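Capítulo 4
La visita técnica como fuente de datos: desmontaje robotizado de equipos informáticos

Por Ayanda Van der Merwe y Reto Lüthi
21 de junio de 2025

4.1 Planteamiento

Los capítulos anteriores trataron la célula robotizada como un sistema cerrado, descrito por su cinemática, su control y su lista de componentes. En la práctica profesional, el primer contacto con una célula suele ser otro: una demostración ante visitantes, con tiempo limitado, ruido ambiental y un operador que explica mientras trabaja. De esa situación se puede extraer información cuantitativa si el observador sabe qué registrar y en qué orden.

El caso que sirve de hilo conductor es la jornada de puertas abiertas que el taller Kollar celebró en enero en su nave de Adberg. La célula mostrada se dedica al desmontaje de ordenadores retirados del servicio. El responsable de la instalación, Pirmin Riedl, dirigió la demostración; Philomena Mac Suibhne se ocupó del registro de tiempos y facilitó después los datos que se emplean en los ejercicios del final del capítulo.

4.2 Descripción del proceso

El desmontaje difiere del montaje en un aspecto que condiciona todo el diseño: la geometría de entrada no está garantizada. Un equipo puede llegar con tornillos sustituidos, con cables añadidos por un usuario anterior o con la carcasa deformada. El programa debe admitir esa variación, ya sea mediante visión, mediante control de fuerza o mediante una combinación de ambos.

En Kollar la secuencia se divide en cuatro fases: apertura de la carcasa, liberación de los soportes de disco, extracción de la fuente de alimentación y clasificación. La segunda fase es la que presenta mayor dificultad. Los cierres de plástico exigen una fuerza pequeña aplicada en un punto preciso y, si el dedo de la pinza se desvía, el cierre se dobla sin soltarse. Riedl insistió en que la tolerancia de posición en esta fase es de orden distinto al de la apertura.

La observación desde la muñeca del robot resulta útil para estudiar este tipo de operación, puesto que permite relacionar los dedos de la pinza con la pieza. En el material de Adberg se distinguen los cierres azules del módulo de disco negro y la bandeja de plástico gris que lo aloja, con la fuente de alimentación metálica a poca distancia – una proximidad que debe tenerse en cuenta al planificar la aproximación. 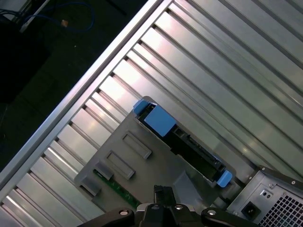
Última modificación de esta página: 21/06/2025

Conviene señalar dos consecuencias de esta disposición. La primera es geométrica. Un módulo colocado en diagonal respecto a los ejes de la base obliga a expresar la trayectoria en un sistema de coordenadas ligado a la pieza; de lo contrario, cada corrección afecta a dos ejes a la vez. La segunda es óptica. Una superficie de aluminio con nervaduras paralelas devuelve reflejos desiguales, y un algoritmo basado en umbrales de intensidad puede interpretar una franja brillante como un borde. El apartado 4.5 desarrolla ambas cuestiones.

4.3 Registro durante la visita

El observador debe separar tres tipos de anotación: lo medido, lo declarado por el anfitrión y lo deducido. Los resultados declarados por Kollar pertenecen al segundo tipo. Según Riedl, la célula había completado 1.701 ciclos de extracción desde su puesta en marcha, y 92 de ellos requirieron intervención manual. La proporción resultante es del 5,4 %. El dato no distingue entre fallos de agarre y fallos de localización – una omisión frecuente en las demostraciones, que el visitante puede corregir con una pregunta directa.

Gion Hubmann, integrador del sistema, añadió que el módulo de control Zevham guarda la fuerza máxima de cada intento. Sin ese registro no sería posible separar las dos causas.

Ejercicio 4.1. Calcule la proporción de ciclos completados sin intervención e indique qué supuestos son necesarios para extrapolarla a un lote de 3.375 equipos.

Ejercicio 4.2. Redacte cuatro preguntas que permitan clasificar las intervenciones manuales según su causa.

© Editorial Nägeli. Todos los derechos reservados | Contacto | Volver arriba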